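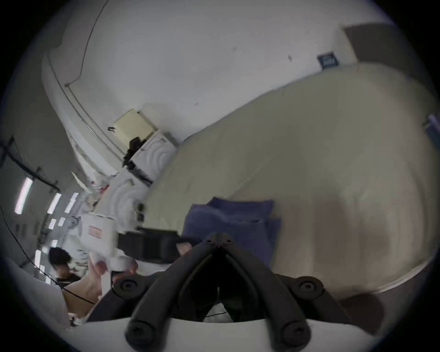 How many examples do you need before a learning system can fold a piece of cloth?

More than you want to record and fewer than you fear, provided each one is clean. For a single fold on a single kind of cloth, we start with 30 good ones, train on those, look at what comes out, and then decide where the next batch should go.

Recording cloth-handling examples with a hand-held gripper

These are the working notes for the Patach cloth set, tidied up by me, Devendra, after Mwangi Ndung'u pointed out that the previous version consisted of a list of headings and a recipe for dal. They should get a new person from picking up the gripper to handing in a batch that won't be sent back. The dal recipe has been moved.

You'll need the gripper with its camera fitted, a charged battery, a bed or a similarly large plain surface, and cloth. Choose cloth whose colour stands out from what it's lying on. Navy on beige is good. Beige on beige is a philosophical exercise, and we have a whole afternoon of it on the drive that no model has ever learned a thing from.

Before you start

Wipe the lens. I know you wiped it last time. Wipe it again.

Open and close the jaws 4 times, fully, with nothing between them. Lidine, our recording software, uses this to work out where "open" and "closed" are. If you skip it, every grasp in the session will be logged as a sort of noncommittal half-squeeze, and you'll find out after lunch.

Check that the cable has slack. It should be possible to reach the far side of the surface with the arm stretched out and no tug at the other end. Tugs show up in the motion track as small heroic lunges, and the model will copy them faithfully.

Then do the map. Hold the gripper at chest height and turn slowly through the room, taking in walls, shelves, doorway, the lot. Lidine wants corners and clutter so that it knows where the camera is later on. People tidy up for this bit. Please don't. A bare wall gives the tracking nothing to hold on to, and a shelf full of boxes is worth its weight in gold.

Setting out the cloth

Begin with the cloth folded, laid down any old how, square or crooked. Between takes, pick it up, shake it out and drop it somewhere else. The temptation is to put it back in the same tidy spot each time, and by the tenth take you'll be doing this without noticing. The result is a system that can fold a towel beautifully as long as the towel is exactly where Devendra's towel was in July.

I use a rule of 13: after every 13 takes, change something larger. Swap the cloth, stand on the other side of the bed, or open the curtains. Write down what you changed. "Moved stuff" isn't a note.

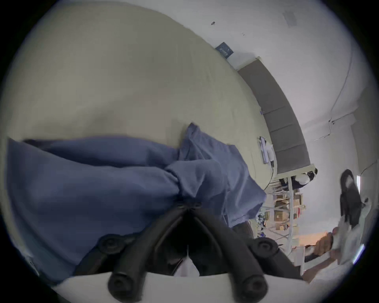 Reading time: 4 minutes left, or one cup of tea

The grasp

Most rejected takes go wrong here, so it gets its own section.

Come in from above with the fingers pointing down. Stop just short of the cloth, for the length of a breath, with the jaws open. Then lower, close and hold. The hold matters: keep the jaws shut and still for a moment before you lift, so the moment of closing and the moment of lifting can be told apart in the log. If you do both at once in one elegant swoop, you'll look marvellous and we'll have to bin it.

A bunched grasp, where you take up a good twist of fabric between the fingers, is fine for picking up and moving. It's poor for folding, because the creases come along for the ride. For folds, go for the edge or a corner and take as little as will stay put. Label the two kinds separately. In Lidine they're "bunch" and "edge", under the grasp menu, and the menu defaults to "edge" whatever you did last. I've asked for this to be changed. I've asked twice.

Don't press the fingertips hard into the surface to get under the cloth. A mattress forgives you, a tabletop doesn't, and the knobs on the ends cost more than they look as if they should.

If you miss

You'll miss. Cloth slides away and the jaws close on air. What you do next depends on which pile you're recording for.

In the main pile, stop the take, mark it as a miss and start afresh. Don't delete it.

In the recovery pile, carry on: open, back off a little, look again, try again. These are some of the most useful takes we have, as the system will also miss and it ought to have seen somebody cope. Keep it real, though. Staged misses are easy to spot. Nigam, the checking script, flags them because the hand slows down just before the mistake, like an actor approaching a banana skin.

Leave a take alone after 2 retries. By the third you're having an argument with a towel.

Other hands, other people

Keep your free hand from helping. It wants to. It will drift in to flatten a corner or hold down an edge, and then the example teaches a one-handed machine to rely on a hand it hasn't got. Behind your back is the safest place for it. Mwangi holds a mug, which works well until it doesn't.

People in the background are all right so long as they know recording is going on and have signed the room sheet. They don't need to freeze. We had a week of colleagues standing like garden statues every time somebody picked up a gripper, and the footage was deeply unsettling.

Pace

Go slower than you would at home, but not so slow that the fold falls apart under its own weight. A single fold should feel dull. If it feels like a demonstration, speed up. If it feels like laundry, you've got it.

Take a break when your wrist asks for one. Tired takes have a wobble in them that doesn't come out in processing, and there's no prize for finishing the set in one go. I checked.

Checking the batch

Run Nigam before you leave the room, while the cloth is still out and you can redo anything that needs it. It reports three kinds of trouble:

Lost track. The camera lost its place, generally because it spent too long staring at a large plain sheet from close up. Lift it a little higher between grasps so it can see some of the room.

No close. The jaws never reached the closed position. Thick cloth can do this quite innocently. Look at the take, and if the grasp held, tick "thick" and keep it.

Jump. The gripper seems to have teleported. It's nearly always the cable. See above, regarding heroic lunges.

Fix or reject each one by hand. There's a button that rejects the lot in one go, and it has a friendly green tick on it, so do read the label first.

Naming and handing over

Each batch goes in the Pulach folder under your initials, the task and the cloth: DM_fold_navytowel, for instance. No spaces. No "final". There are already three batches called final and they disagree with one another.

Put your notes in the same folder as a plain text file. Say what you changed and when, which takes you had doubts about, and anything odd about the room, such as a lamp that flickers or a door that was open for half the takes. A doubt written down takes a minute to look up. The other sort takes Mwangi a morning, and he'll come and sit next to you while he does it.

Last job: put the gripper on charge, jaws open, lens cap on. The cap lives in the drawer with the spare screws. If it isn't there, look in the pockets of whoever recorded before you.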